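Section 4. Setting up the sorting table

Okay, you've unpacked the Hundlow kit, you've found the bags, and if you're anything like me you've already had your hands in the bricks. Go ahead! I'll wait. This section gets you from a bag of bricks to a table you can work at for a whole evening without losing half the pieces down the side of a radiator.

I wrote the first version of these steps for Sheyla Cáceres, who was setting up the brick corner at the Ospina library and wanted something she could tape to the wall. It has grown a lot since then (sorry, Sheyla), but the order is the same.

What you need before you start

A table you can reach across without standing up.
Two flat boards in a plain, pale color.
Your bricks, still in the bag.
Small trays or bowls, one for each color you plan to sort.
A soft cloth.
The Florkex build cards, if your kit came with them.

4.1 Laying the boards

1. Clear the table and wipe it down. Crumbs under a board will make it rock, and you'll feel every one of them when you press two bricks together.

2. Put the first board at the back of the table.

3. Lay the second board in front so that it overlaps the first a little. You'll get a seam running from side to side, and that's fine. I used to butt the edges up against each other and flat pieces kept slipping into the gap, so now I overlap every time.

4. Press along the seam with your palm. If one corner lifts, turn the board over and try it the other way up.

Note: Creases in the surface won't hurt anything. Mine are full of them. A dent deep enough to tip a small brick over is a different story, so swap that board out.

Note on color: Go pale and go matte. Cream is my favorite. I tried a glossy white board for most of June and the glare from the lamp drove me up the wall, and on a dark board my shadows and my bricks all ran together.

4.2 Pouring the bricks

1. Hold the bag low over the middle of the front board. Low means low, with your knuckles nearly touching.

2. Tip gently and let the bricks slide out. Stop when you have a pile you can see into. You don't need the whole bag! The big Hundlow bag holds 370 pieces, and if you pour all of them at once you'll be digging instead of sorting.

3. Spread the pile with the flat of your hand until you can spot every color in it.

4. Leave a clear border of board all the way around. That's your working space, and it's also where the runaways end up.

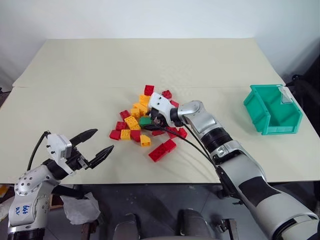 Fig. 4-1. A small starter pile, mostly red and yellow, on two cream boards.

A pile that size is plenty for a first go. You'll notice that one color nearly always takes over (in my house it's red, every single time) and that some poor color shows up as a single brick. Look for that one first. With only a lone green in the mix, it's very easy to sweep it into the wrong tray along with a handful of something else, and then you'll be hunting for it later when a card calls for it.

Caution: Small bricks are a choking hazard. Keep the table out of reach of children under 3, and check the floor before a toddler or a dog comes into the room.

4.3 First sort: color

1. Pick out the odd colors, the ones with just a brick or two, and put them in a tray together.

2. Next take the color you have the least of. With a red and yellow pile like mine, I pull the yellows.

3. Whatever's left in the middle is your main color. Leave it there for now.

4. Run your fingers along the seam between the boards. Flat pieces love to hide there.

Amanuel Weldu, who tested these steps with his two kids, does it the other way around and pulls the biggest color first. It works, and it's louder. Try both and see which you like.

4.4 Second sort: size

1. Turn the bricks studs up. You can read the length of a brick at a glance once you see the studs, and you really can't when it's on its side.

2. Lay the long bricks end to end in front of you. They roll around less that way and they make a handy little fence for the rest.

3. Put the flat pieces in their own tray. If you only have one or two, park them with the small bricks.

4. Check for bricks still stuck together. Rock them apart with your fingers. Please don't use your teeth, I've seen the marks.

Tip: Johanna Gisler keeps a bowl for "don't know yet" pieces, and I stole the idea right away. Anything that makes you stop and think goes in the bowl, and you deal with it at the end with a cup of coffee.

4.5 Putting it all away

1. Empty the trays into bags one at a time, smallest pieces first.

2. Lift the front board by both ends and bend it very slightly into a chute. Whatever is left will slide right into the bag.

3. Lift the back board and look underneath. There's always one.

4. Wipe both boards with the cloth and store them flat. Leaning them against a wall will bow them over time, and you'll be back at step 4 of 4.1 trying to get the corners to sit down.

If you bought the Forov drawer insert, leave the bricks in their trays for now and go on to Section 5, where I go through which tray fits in which slot.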